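Learning Dutch, Badly

Tue 17 April

I have been learning Dutch for seven months, and I can now tell you that the boy has an apple. I can tell you that the girl also has an apple. If the two of them ever get into a legal dispute over the apples, I am ready to testify.

My teacher is Liesbeth Boersma, who grew up in Groningen and moved here for a job at Benavides that she describes as "emails." She took me on in a weak moment at a dinner party. We meet at her kitchen table and she makes me order imaginary coffee until she is satisfied, and then she makes real coffee, which I am also supposed to order. Last week I asked for 63 spoons of sugar. She wrote it down and put the paper on the fridge.

The trouble is the numbers. The Dutch say them backward, so 63 is three-and-sixty, and by the time I've worked out which end goes first the cashier has retired. Then there is the g. Every book says it is like clearing your throat, and mine is exactly like clearing my throat, to the point that a man on the bus offered me a lozenge. 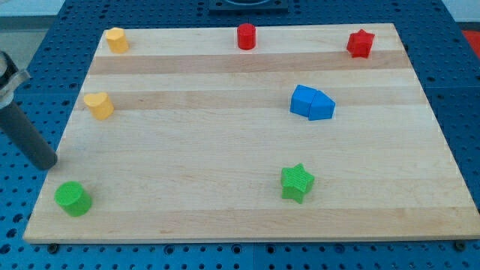 I did try an app first. It was called Wumness and it had a cheerful little bell that rang when I got things right, so I spent most of the winter in silence. It taught me the word for turtle on day two. I have yet to meet a turtle, Dutch or otherwise, but I check.

My friend Vittoria Bortolotti speaks four languages and learned the last one, she says, "by listening." I have listened. I watched an entire Dutch police show with the subtitles off and came away sure that the mayor had done it. There was no mayor. The man I had been calling the mayor was the dentist — and a pretty good one, according to the reviews.

In June I'm going over for two weeks, staying with Liesbeth's aunt, who has been told I am coming along nicely. I've been practicing a speech for the front door. It thanks her for having me, says something kind about the house, and then moves on to the apples.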